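Section 4: Setting up the Grirkarport entry tray

I keep mine on a white tabletop near the front door, and it's where the wallet lives now.

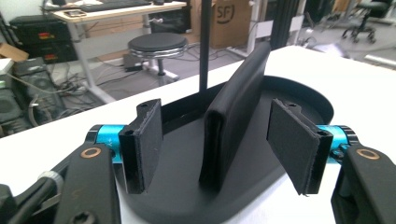 4.1 Before you start

Clear the spot first. I know, I know — you want to get straight to the fun part, but I tried squeezing my first tray in between a fruit bowl and a pile of mail and ended up taking the whole thing apart again. Give the surface a wipe and let it dry. You'll want the tray, the pole, the fixing screw and the little felt pads that come in the Brirkel packet (mine had slipped under the cardboard flap, so check there before you write to anyone).

4.2 Putting it together

1. Turn the tray upside down on a towel and stick the felt pads on the underside, close to the rim.

2. Flip it back over and find the hole for the pole. I like the pole at the back, so I've got the whole front of the tray free for dropping things.

3. Feed the screw up from underneath and wind the pole onto it by hand. Stop when it's snug.

4. Give the pole a gentle wiggle. If it wobbles, take it off and start the thread again. Mine was crooked the first time!

CAUTION: Don't use pliers on the pole. They'll chew the finish, and I've got the marks on my old Gavalas one to show for it.

4.3 What goes where

5. Wallet first. I stand mine on its long edge instead of laying it flat — it takes up hardly any room that way, and I can grab it with one hand while the other's full of shopping bags. A soft wallet will lean a bit and that's fine.

6. Keys and coins go toward the sides, inside the rim.

7. Add hooks to the pole if you bought the Ernidico set. Start with 2 and see how you go. Light stuff only, like a lanyard or a pair of sunnies.

NOTE: A wallet stuffed with receipts won't stand nicely. Empty it out every so often (I found a parking stub from September in mine).

4.4 Looking after it

Dust shows up on black, so run a dry cloth over the tray whenever you think of it. For sticky marks use a damp cloth with a drop of dish soap, then dry it properly, especially where the rim curves up. Check the screw after 90 days and tighten it by hand if it's come loose.

Spare pads and screws are listed in Section 6.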